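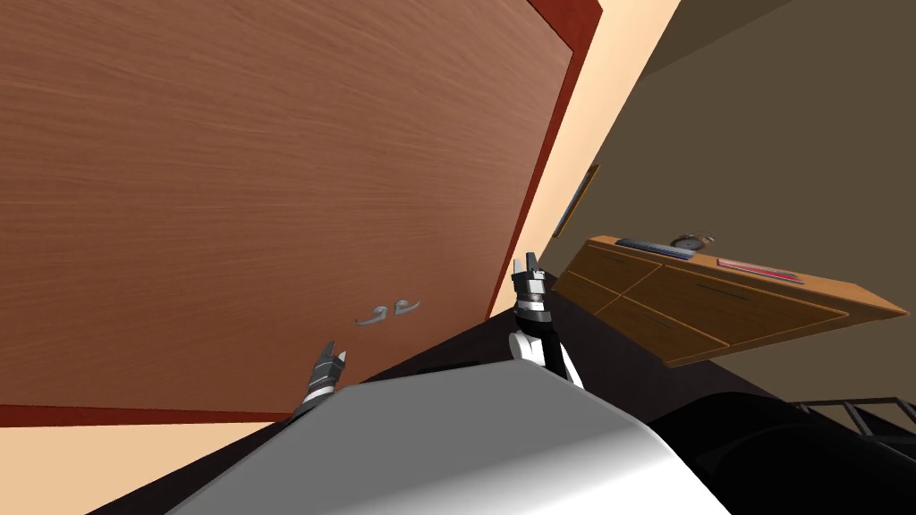

The sky has its own up and down, and a telescope or a camera has another. In the first lecture we took the two as the same, which was convenient and wrong. Today we treat the angle between them. It is easy to find this angle in a room. The two silver handles low on the wardrobe sit side by side, but the left one is slightly lower than the right, so the line through them is not parallel to the lower side of the picture. That small angle is all we need to define. In the sky we have no wardrobe, therefore we use the direction to the celestial pole as our reference.

Practical Astronomy, Lecture Notes, Part Two
Field rotation with an alt-azimuth mounting
Notes by Ánh Giáp, corrected 29/12/1999

1. What you need from the last lecture

Altitude is the angle of a star above the horizon. Azimuth is the direction along the horizon, and in this course we count it from north through east. South is therefore at 180 degrees. Some older books count from the south, and if you mix the two systems your cosine has the wrong sign. Please write at the top of your notebook which one you use.

The hour angle tells how far the star has moved past the meridian. It grows by a little more than fifteen degrees in one hour of clock time. For the exercises you may take fifteen.

Latitude is written phi, altitude a, azimuth A.

2. Two kinds of mounting

An equatorial mounting has one axis parallel to the axis of the Earth. When this axis turns at the right speed, the star stays in the center and the whole field stays still. The work is done before the observation, when you align the axis. If you align it badly, you will get a different kind of error, and we leave this for Part Three.

An alt-azimuth mounting has one vertical axis and one horizontal axis. It is simpler to build, it carries a heavy tube well, and there is no need to find the pole. The Nultlow mounting in our dome is of this kind. It can follow a star with both motors and keep it in the center for the whole evening. But only the center is kept. All other stars in the field turn slowly around it.

Students often ask why this happens if the tracking is perfect. Think about Orion. When it rises, for an observer at our latitude, it lies on its side. When it is in the south it stands upright, and when it sets it lies on the other side. You keep your head straight during all this time and the constellation turns. The alt-azimuth telescope also keeps its head straight.

3. The parallactic angle

Draw a triangle on the sphere with three corners: the pole P, the zenith Z and the star S. The side from P to Z is 90 degrees minus the latitude. The side from Z to S is 90 degrees minus the altitude. The side from P to S is 90 degrees minus the declination. The angle at the star, between the direction to the zenith and the direction to the pole, is called the parallactic angle. We write it q.

When the star is on the meridian south of the zenith, q is zero. The pole and the zenith lie in the same direction, and north is up in the field. East of the meridian q is negative, west of the meridian it is positive. This is the usual convention and Remo Ferraro uses the same in his problem class.
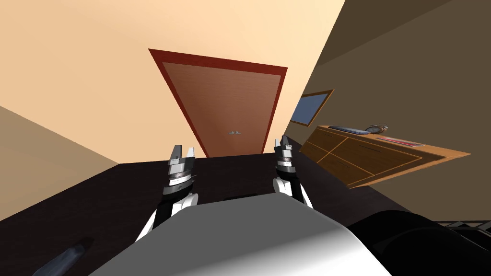 The name has a historical reason. The change of a position by parallax is directed along the line to the zenith, and the old observers needed the angle in order to divide this change into right ascension and declination. For us it has nothing to do with parallax, only the name stayed.

From the sine rule we obtain

sin q = sin H cos phi / cos a

where H is the hour angle. Take care with this formula if q can be larger than 90 degrees, because the sine alone does not tell you on which side you are. It may happen for stars which pass between the pole and the zenith. In such a case use the form with tangent:

tan q = sin H / (tan phi cos d - sin d cos H)

with d for declination, and look at the signs of the numerator and the denominator separately. In a computer program this is the function with two arguments. Several reports last term lost their points at exactly this place.

4. The speed of rotation

For a photographer the angle itself is not so important. A camera can be mounted at any angle and the photograph is still good. What spoils the photograph is the change of the angle during the exposure. The derivation is given in the appendix of the printed notes. The result is short:

rate = 15 cos phi cos A / cos a (degrees per hour)

The sign tells the direction of the turning and for the exposure time it can be ignored.

Look at the formula part by part before you put numbers into it.

The factor cos phi. At the pole of the Earth it is zero and there is no rotation. This is reasonable, since there the vertical axis is already parallel to the axis of the Earth, and the alt-azimuth mounting has become an equatorial one. At the equator the factor is one.

The factor cos A. Exactly east or exactly west the rate is zero. At this moment you have the best conditions, but the star does not stay in this direction, so do not plan a long exposure on the basis of one value.

The factor cos a in the denominator. Close to the zenith it becomes very small and the rate becomes very large. The azimuth motor also has to run very fast there. Every alt-azimuth telescope has a blind spot around the zenith and ours is no exception.
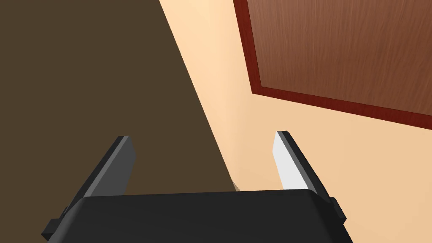

Figure 3. The two fingers of a gripper, angled toward each other, with a V-shaped opening between them.

5. A worked example

We use the case which Khôi Võ calculated for his project at the Hepburn site. Latitude 40 degrees, altitude 60 degrees, azimuth 323 degrees.

cos phi = 0.766
cos A = 0.799
cos a = 0.500

rate = 15 x 0.766 x 0.799 / 0.500 = 18.4 degrees per hour

In an exposure of six minutes the field turns by 1.84 degrees. In an exposure of 12 minutes it would be 3.7 degrees, if we suppose that the rate is constant. It is not really constant, but for such a short time the supposition is allowed.

Now we want to know what it means on the film. A star at the distance r from the center draws an arc with the length r times the angle, and the angle must be in radians. Let r be 20 millimeters, which is near the corner of a normal 35 mm negative. Then 1.84 degrees is 0.032 radians and the arc is 0.64 mm long. You will see this without a magnifying glass.

Turn the question around. If we accept a trail of 0.03 mm, the permitted angle is 0.0015 radians, or 0.086 degrees. At 18.4 degrees per hour this takes 17 seconds. So seventeen seconds is the longest exposure in this part of the sky if we want to use the whole negative. Near the center you can expose longer, in proportion to 1/r.

Note that the focal length of the telescope does not appear anywhere in this calculation. Lộc Lục pointed it out in the class and he was right. A longer focal length makes every other tracking error worse, but it does not change the field rotation on the film. What counts is only the size of the negative.

6. What can be done

You can make many short exposures and add them afterwards, each one turned by the correct angle. With an electronic camera this is now quite practical. Giang Sầm added over 100 frames of a globular cluster in this way with the Prurkon program, and the corners are nearly as sharp as the middle. The corners get less total exposure than the middle, because the turned rectangles do not cover each other completely, and this must be mentioned if you measure brightness.

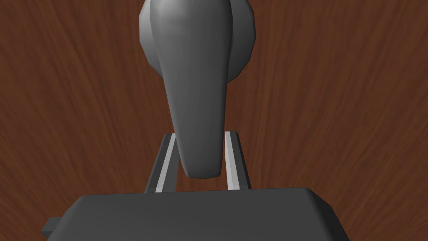

You can also turn the camera during the exposure. A motor rotates it around the optical axis with the rate from section 4. Large observatories do this. The rotator must be centered well, otherwise it brings in a circular error of its own.

The third way is a wedge, which inclines the whole mounting until the vertical axis points to the pole. After this you have an equatorial mounting with all its duties of alignment. The Stakov wedge in the storeroom fits only the smaller telescopes.

For visual observation do nothing. The eye does not collect light for minutes, and a rotation of this speed cannot be noticed at the eyepiece. It matters only when you draw. If your drawing of Jupiter takes half an hour, mark the direction of drift at the beginning and again at the end.

7. Exercises

Calculate the rate for our own latitude at altitude 30 degrees, for azimuth 0, 45, 90 and 180 degrees. Make a table and give the signs.

Show with the formula that a star on the celestial equator has zero rotation rate at the moment of rising. Hint: in which direction does it rise?

A star passes the meridian two degrees south of the zenith at latitude 40 degrees. Find the rate at this moment and the longest exposure for a trail of 0.03 mm at r = 10 mm.

Explain in three or four sentences, without any formula, why the Moon seen in July from the southern hemisphere looks upside down to a visitor from the north. Is it the same effect as in section 2, or a related one?

Solutions go into the box beside the dome stairs. Please write by hand or print only on one side, and give the intermediate values with three figures.

Correction to Part One: in the table of hour angles the last two columns were exchanged.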